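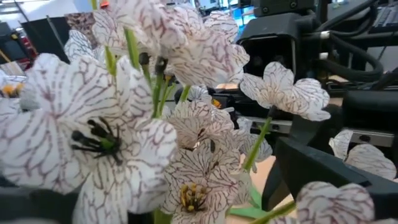

Kasex Wrist Camera Kit, Model 98

The Kasex kit adds a close-range color camera to a two-finger parallel gripper. It is sold by Bassi as a complete set: camera, wrist bracket, cable and calibration card. The lens is set for short working distances, so that thin or irregular items such as stems, leaves and petals can be seen up to the moment the fingers close.

Artificial flowers are a useful test load. Petals overlap, fine veins give the image plenty of local contrast, and green stems cross one another behind the blooms. Users should expect large items near the lens to hide those farther back. A second, fixed camera is recommended for stem picking.

Mounting
The bracket bolts to the gripper housing with four screws. Leave a loop of slack in the cable at the wrist; a tight cable will limit rotation of the last joint. Part of each finger should stay in view after mounting. If neither finger shows, turn the bracket over and refit it.

Data
Working distance: 14 cm and up
Cable length: 98 cm
Supply: 12 V DC
Order number: 1736

Notes
Matte black fingers are preferred. Polished fingers reflect overhead lights into the lens and upset the exposure. Calibration must be repeated whenever the bracket is removed. The card is printed on one side only and should be kept flat.

Spare brackets and cables are stocked at Letetau. For fit questions on older grippers, write to Rebecca Sanna in technical sales and include the bolt pattern.

This site uses cookies to remember your settings. Accept Decline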